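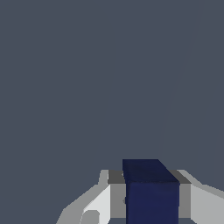 Quick one tonight because I have a job running and want to be near it when it falls over. It will fall over.

So, the demo set for the cube task. Target was 700 episodes, all simulated, all from the wrist view. Started in February thinking it was a long weekend of work. Ha.

Where it stands: 3118 attempts logged in total, most of them garbage. Me learning the controller, mostly. Jerky starts, long pauses while I drank coffee with one hand, drops. I kept every one of them in a folder called Mitura (the project name, don't ask, I picked it off a map) and then spent far too many evenings deciding what counts as a good grasp. My first rule was "cube ends up held." Bad rule. You get clips where the arm wanders all over the place for ages and then gets lucky, and the policy learns the wandering just fine. Very faithful student.

New rule. Approach has to be reasonably direct, fingers close once, no re-grab. Cut the pile down a lot. Also cut my mood down a lot.

Then the start poses. Oh boy. I'd written the reset script in a hurry and the random rotation was never getting applied. Position moved, angle didn't. Every cube in the first batch sat square to the gripper, and I trained on it for two days before noticing. Success looked great in eval too, because eval used the same reset script. Felt pretty good about myself for those two days.

Fixed it with 4 lines. Threw out nearly 200 episodes that I'd already marked as keepers.
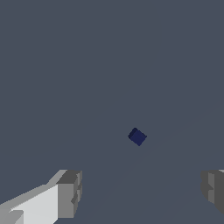
Start poses are properly mixed now, and I went back through by eye to be sure. Slow, but I don't trust the script anymore. The ones I want more of are like this, cube turned so far it looks like a diamond from the wrist, fingers open wide and the whole thing still well out ahead of them. Driving those by hand is a pain. You have to twist and come in at the same time, and my habit is to do one and then the other, which shows up in the data as a dead stop in the middle. Smoother if I start the twist early. Took me an embarassing number of tries to get that into my hands.

Colors next. Everything so far is navy cube on slate gray, my choice, looked nice, dumb choice. Dark on dark. The picture encoder is small and I think it's struggling when the cube is far off and only covers a few pixels. I haven't proved that. Could be the learning rate again, it's usualy the learning rate. Plan is to re-render the keepers with other colors for both the cube and the ground, same motions, and see if the far starts get any better. Cheap to try since the motions are already saved.

Machines: rendering on Haugen (old desktop, loud), training on Tiltach (newer, louder). The copy between them is what keeps dying. I've got it retrying now but it retries from zero every time, so a big batch at 2 am is basically a coin flip. Should zip them in smaller chunks. Have been saying that for weeks.

Still to do before I call it a dataset:
– redo the diamond-ish starts I marked "meh"
– write down the keep rule somewhere other than my head
– separate reset script for eval!!
– rename the Drullville folder, it has the early square ones in it and I nearly trained on them again yesterday

Ok, the fan on Haugen just went quiet and that's either finished or crashed. Going to look.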